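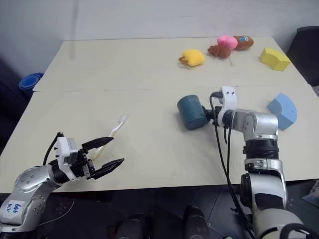
Toothbrush on the long cream table, bristles up toward the right.

January 14, 2021

I have been on a bathroom kick since the new year and I'm not even a little bit sorry. Last week it was the shelf over the sink. This week it's the toothbrush, which I know sounds like a very small subject for a whole post, but stay with me, because I have opinions and I have been saving them up!

It started with the cup. We had one of those ceramic tumblers with no hole in the bottom, and every brush in the house stood in it, handles down, in a little puddle. I never looked inside. Why would I? Then I went to wash it (properly, with a bottle brush, for the first time since May) and the stuff that came out of the bottom was so awful that I called my sister to tell her. She hung up on me. Fair enough.

So the cup is gone, and I've been trying every other way a toothbrush can live. Flat on a washcloth is lovely and airy, and I really thought it was the winner until the washcloth got kicked to the floor twice in one morning. Hanging from one of those suction things is great for a few days and then you hear it let go at night. I tried a wooden stand that Meron Shiferaw gave me, from the Skernberg line, with slots cut for three brushes. It's gorgeous! Fat handles don't fit in it though, and two of ours are fat, so it now holds one brush, a comb and a tube of lip balm.

What I've settled on is a plain glass jar with a few inches of clean aquarium gravel in the bottom. The handle pushes down into the gravel and stands up straight, the drips run down and away, and when it starts to look tired you tip the whole thing into a strainer, rinse it under the hot tap and put it back. I love it. I have made one for every bathroom I'm allowed into.

Now, the brush itself. I went through a long stretch of buying whatever was in the big multipack, and I would still tell you those are fine. But I've gotten fond of the simple see-through kind like the one up top, with the slim white neck and the yellowish handle. No rubber fins and no thumb pad with a swirl molded into it. All those grooves are where the toothpaste goes to turn into cement, and I have spent too much of my life picking at them with a pin. A smooth handle wipes clean in one go, and I get a silly amount of pleasure out of that.

White bristles, too, if you can get them. I used to like the ones with the blue stripe that fades, but then I'd find myself arguing with the stripe. With plain white I just look at the shape. If they're splaying out to the sides like a bad haircut, it's time. I change mine when the season changes, and that's as scientific as I get.

The old ones don't get thrown out right away, and this is the part I was most excited to write! A retired toothbrush is the best cleaning tool in my house. I cut a notch in the end of the handle with the kitchen scissors so it never gets mixed up with a working one (please do this, I learned the hard way and I'm not going to describe it) and then it goes in the bucket under the sink. Mine have done:

The track of the shower door, with baking soda and a splash of vinegar.
The rim around the drain, where the sponge is too fat to go.
The soles of white sneakers. Dish soap, small circles, wipe with a rag.
The little teeth inside the can opener.
The hinges of my sunglasses, very gently.
The silver hair clip from my aunt, which came up so bright I wore it three days in a row.

For grout I like a firmer one, so I save the hard-bristle brush my husband bought by mistake and hated. Wet the grout first, leave the paste on while you go and do the mirror, then scrub along the line and not across it. Rinse with the shower head. Our floor went from a sort of tea color back to something close to white and I made everyone come and stand in the doorway to look.

Somebody asked under the shelf post whether I boil my brushes. I don't! I rinse the head under running water, give it a good flick into the sink (mirror be warned) and let the air do the rest. No cap at home either. Caps are for the travel bag, and mine has a few holes poked in it with a hot needle so it can breathe in there.

Next up is the towel situation. I've already pulled every single one out of the closet and they're all over the bed, so I have to finish before tonight or sleep on the couch.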